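Tsutomu Maruyama, ou l'art de redonner dix ans à une vieille tour
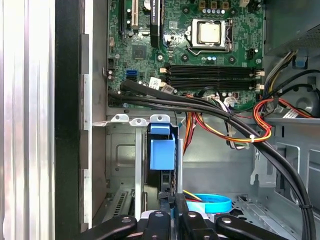

« Moi, je commence toujours par les câbles », me dit-il avant même que j'aie posé mon sac. J'étais venue avec une liste de questions bien sages sur son parcours, son atelier, ses débuts, et je n'en ai pas posé la moitié. Avec Tsutomu Maruyama, on parle de ce qui est ouvert sur l'établi, et le reste vient par-dessus, dans le désordre, entre deux gorgées de thé.

L'atelier s'appelle Billora. C'est une ancienne mercerie au bout d'une rue en pente, avec encore les petits tiroirs étiquetés « pressions » et « biais » où il range désormais ses vis. J'adore ce genre d'endroit ! Il y fait un peu sombre au fond, très clair près de la vitrine, et c'est évidemment là qu'il travaille. Il répare des ordinateurs fixes, presque uniquement des tours, et de préférence celles que tout le monde lui conseille de jeter.

Je lui demande pourquoi les câbles d'abord.

« Parce que c'est là que je vois à qui j'ai affaire. Si la personne d'avant a pris le temps de mettre des colliers, je suis déjà plus tranquille. Le gros faisceau noir qui passe au ras de la carte, avec son collier noir en bas et le blanc plus haut qui tient aussi les fils orange, rouges et jaunes, pour moi c'est du travail correct. Pas magnifique, hein. Correct. J'en ouvre d'autres où tout est tassé au fond et on ferme le panneau avec le genou. »

Il rit, puis il se penche, la lampe frontale de travers. Je crois qu'il aime vraiment les cartes mères vertes. Il me le confirme aussitôt : les noires, qu'on vend aujourd'hui derrière des vitres, le laissent froid. « Sur du vert, on voit les pistes, on voit la poussière, on voit une soudure qui a souffert. Le noir, c'est pour les photos. »

Il a appris chez Imai, un réparateur de matériel de bureau où il est entré pour un remplacement d'été et dont il est sorti onze ans plus tard. Là-bas, on lui confiait les machines des comptables, des notaires, des écoles. Des tours grises sous des bureaux gris. « On me donnait un tournevis et un numéro de série. Le reste, débrouille-toi. » Il en garde des manies, dont celle de tout noter au crayon dans des cahiers à spirale. Chaque machine a sa page. La dernière remplie porte le numéro 2710, et il m'explique très sérieusement que la numérotation a commencé chez Imai et qu'il n'allait tout de même pas repartir de zéro en changeant d'adresse.

On parle ensuite de mémoire, et là il devient intarissable. Quatre emplacements, quatre emplacements vides, les petits loquets blancs aux deux bouts : c'est ce qu'il préfère montrer aux débutants.

« Les gens ont peur du processeur, ils le regardent comme un bijou. Ils ont raison, d'ailleurs, je n'aime pas qu'on y mette les doigts. Mais la mémoire, c'est le bon endroit pour commencer. On ouvre les loquets, on cherche l'encoche, on présente la barrette bien droite et on appuie. Il faut appuyer ! Ils n'osent jamais. Ils posent la barrette comme un œuf dans un coquetier, et après ils m'appellent, ça ne démarre pas. »

Et le processeur, alors, ce carré argenté maintenu par son cadre métallique ? Il lève un doigt.

« Avant tout, on regarde le levier. La petite tige le long du cadre. C'est elle qui tient l'ensemble, et c'est elle que les gens forcent. Quand ça résiste, on s'arrête, on souffle, on va boire quelque chose. Ensuite seulement il y a la pâte thermique, et là chacun a sa religion. Le grain de riz, la croix, l'étalement à la spatule... Moi j'ai changé d'avis trois fois, je ne donne plus de leçons. »

Ce qu'il donne volontiers, en revanche, c'est son avis sur les piles. La pile bouton d'une carte mère coûte moins cher qu'un café, et il assure que c'est la première chose qu'il change, avant de chercher plus loin. Une tour qui perd l'heure, qui oublie l'ordre de ses disques, qui réclame qu'on appuie sur une touche à chaque allumage : il sort la pile, il en met une neuve, il note au crayon. « J'ai eu un monsieur qui voulait racheter toute sa machine pour une pile. Toute sa machine ! Il était presque déçu quand je la lui ai rendue. »

Je lui fais remarquer que cela ne doit pas l'enrichir. Il hausse les épaules. L'atelier vit surtout d'un contrat avec Eltico, une petite entreprise du coin qui renouvelle son parc par vagues et lui cède les anciennes tours au lieu de les envoyer à la benne. Il les remet d'aplomb, en revend une partie, garde les autres pour les pièces. Depuis l'ouverture, il en a replacé 597, surtout chez des particuliers et dans deux collèges. Il connaît le chiffre par cœur et fait semblant de le chercher dans le cahier (je l'ai vu, il tournait les pages à l'envers).

« À quoi ça sert, une machine de cet âge ? On me le demande tout le temps. À écrire, à faire ses comptes, à écouter la radio, à ranger les photos des petits. Et avec un disque récent, ça change la vie. » Il en vient donc aux ports SATA, les deux bleus, l'un au-dessus de l'autre, près du bord. Sa méthode est simple : le disque du système sur le premier, les données sur le second, et une étiquette sur chaque câble. Il m'a montré ses étiquettes, écrites à la main en capitales minuscules. Il en colle partout. Je le soupçonne d'en avoir mis une sur la théière.

On s'arrête un moment sur les fentes d'extension, la noire et la crème. La crème le rend nostalgique. Il a encore dans un tiroir (« rubans, petite largeur ») une collection de vieilles cartes son dont il ne se sépare pas, et il m'avoue qu'il lui arrive d'en remonter une, le soir, juste pour écouter comment elle souffle. « Elles soufflent toutes un peu. C'est comme les vinyles, on s'y attache. » Sa femme est moins convaincue, paraît-il.

Je voulais aussi qu'il me parle de Vavamby, le logiciel d'inventaire qu'il a bricolé avec un ancien élève et que plusieurs ateliers de la région utilisent maintenant. Il en parle avec beaucoup moins d'enthousiasme que de ses cahiers. « C'est pratique, c'est très bien. On tape le modèle de la carte, on sait ce qui va dessus, ce qu'on a en stock. Mais je ne peux pas y dessiner. » Car il dessine ! Chaque page a son croquis, avec le chemin des câbles tracé au crayon de couleur, rouge pour le rouge, jaune pour le jaune. C'est franchement joli. Je lui ai proposé d'en exposer quelques-uns dans la vitrine et il m'a regardée comme si j'avais suggéré d'encadrer ses tickets de caisse.

Pour ceux qui voudraient s'y mettre, il ouvre l'atelier à de petits groupes en octobre, cinq personnes au plus autour de l'établi. On vient avec sa tour ou on travaille sur une des siennes. Que faut-il apporter ?

« Un tournevis cruciforme, un vrai, pas celui du tiroir de la cuisine. Un pinceau doux. Des lunettes, si on en a besoin, et on en a tous besoin. Et puis des manches courtes, les manches longues accrochent les connecteurs. Pour la bombe à air, j'en ai, mais je la fais passer en dernier, sinon ils vident tout dès le début et on éternue jusqu'à midi. »

La première consigne est toujours la même : débrancher la tour du mur, appuyer sur le bouton de marche pour vider ce qui reste, toucher le métal du boîtier. Ensuite on photographie l'intérieur avant de retirer quoi que ce soit. Il insiste beaucoup là-dessus, surtout pour les petits connecteurs, qui se ressemblent tous une fois qu'on les a dans la main. « Le gros connecteur d'alimentation, on le retrouve toujours. Les petits fils du bouton et des voyants, c'est là qu'on pleure. »

Et les fils de couleur ? Je lui raconte que, chez moi, j'ai toujours eu l'impression qu'ils étaient là pour intimider. Ça l'amuse. Il m'explique que, sur une alimentation classique, le noir c'est la masse, le jaune le douze volts, le rouge le cinq, l'orange le trois virgule trois, et qu'une fois qu'on le sait on ne regarde plus jamais un faisceau de la même façon. J'ai vérifié en rentrant, tournevis en main (cruciforme, un vrai). Il a raison, j'ai passé un bon quart d'heure à suivre les jaunes.

Au moment de partir, je lui demande quelle est la machine qu'il a le plus aimé réparer. Il réfléchit longtemps, assez pour que le thé refroidisse, feuillette un cahier, le repose, en prend un autre. Puis il me dit que c'est une question pour la prochaine fois, et qu'il a encore une barrette à essayer avant de fermer.

Atelier Billora, petits groupes en octobre, inscriptions sur place. Entretien publié le 03/07/2026.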